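Workshop notebook, December – sheets, hems and the trouble with shrinkage 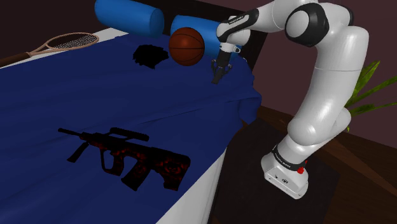 Bed with the blue sheet on, dark brown floor.

Started at half past eight with the kettle on and every window open, as it was already muggy in the back room and the iron only makes it worse. I'd meant to get straight into the cutting, but the bolt of Dralska cotton had come in overnight (well, it was sitting inside the door when I got here, so somebody kind had carried it up) and I couldn't leave it wrapped. It's a lovely cloth. Close weave, a bit stiff off the roll, and it has that slightly oily smell that goes after the first wash. I spread a good length of it over the long table and just looked at it for a while, which I'm counting as work.

The job is the bedding for the guesthouse at Pluninham. Fitted and flat sheets for the lot, plus pillowcases out of whatever is left over, and they'd like them to survive being laundered over and over by people who are in a hurry. I have a soft spot for this sort of order. A quilt gets hung over a chair and admired, but a sheet gets slept on, and you find out very quickly if you've done it badly.

Washing test first. I cut test squares, 36 cm each way, marked them with laundry pen inside the edges and put them through a hot wash and then the line. Two squares went through the dryer as well, on the high setting, as I'm quite sure the guesthouse will do that whatever I put on the care label. Results, for anyone picking this job up after me:

Line dried: lost 1 cm along the length, next to nothing across.
Dryer: lost 2 cm along the length, and half a centimetre across.

That's more than the old Junville stuff ever gave us, and I went back and measured again over a cup of tea to be certain. Same answer. It would be madness to cut before washing with a cloth like this. A fitted sheet made up to the exact size of the mattress would be popping off its corners by the end of summer, and we'd have the whole pile back on our doorstep.

So the whole bolt has to be washed before anything else happens, and that's where the day went. It won't fit in the machine in one piece, of course. I tore it into lengths (tore, please, don't cut – it follows the grain and you get a true edge for nothing) and zigzagged the raw ends so they wouldn't fray themselves into a bird's nest. I've made that mistake before, with a very nice piece of linen, and spent an evening with the little scissors picking knots out of it while my dinner went cold.

Three loads through by lunch. The line was full and I had to drape the last one over the fence, which got me a few remarks from next door, all friendly.

Notes on corners, while I'm thinking of it. I've tried three ways of doing the fitted corners over the years and I keep coming back to the plain boxed one. Cut a square out of each corner, bring the two cut edges together, sew, then overlock the seam. For the Pluninham mattresses I'm going with a drop of 36 cm before the casing, and that leaves a decent tuck under. The rounded corner looks smarter on the shelf, but it takes longer to pin and it pulls oddly if the mattress is at all tired. The French seam version is beautiful and I'd happily do it on my own bed. It's too bulky under the elastic here, though, and the machine complains.

Elastic all the way round, or only at the corners? I went back and forth on this most of the afternoon. Corners only is cheaper and quicker and easier to iron. All the way round stays put. In the end I made up one of each in scrap sheeting and put them on the bed in turn, and gave them a good pull from each side, and then lay down on them and rolled about like a child. The corners-only one had come loose at the foot by the time I got up. All the way round it is, then, and I'll have to order more elastic. I make it 690 for the elastic and thread together if we buy from Lu, and that's with the freight included. I wrote the sum out twice on the back of the order sheet and it's pinned by the phone if anyone wants to check my arithmetic. Please do, I was tired.

Thread: the polyester-wrapped one, in white for the white sheets. Pure cotton thread looks nicer and I used it for years, but it goes at the seams long before the cloth does.

Stitch length for the long hems is set at 3 on the big machine. If you use it for anything else, put it back, or at least leave me a note. The hem at the top of the flat sheets is a deep one, turned and pressed before sewing. I know pressing it first feels like a waste of an hour. I tried one without and the fold wandered so badly by the far end that I unpicked the lot, all the while telling myself it might pass if you weren't looking closely.

The blue is going to need its own wash, cold, with nothing pale in there. I ran a damp white hanky over an offcut and it came away with a faint tinge on it. Another rinse with a slosh of vinegar made no difference that I could see, though my grandmother would have sworn by it. I'll try a couple more rinses tomorrow before I start worrying.

Finished at ten to five. Swept up, oiled the overlocker (it was squeaking again, lower looper side) and folded what was dry.

Still to do:
Last two lengths to wash, if the weather holds.
Ring Pluninham and ask whether any of the mattresses have toppers on them. I should have asked at the start.
Order elastic from Lu.
New blade for the small rotary cutter, it's skipping.
Cut the pillowcases last of all, with a 15 cm flap inside so the pillows stay in.
Bring the good pins back from home.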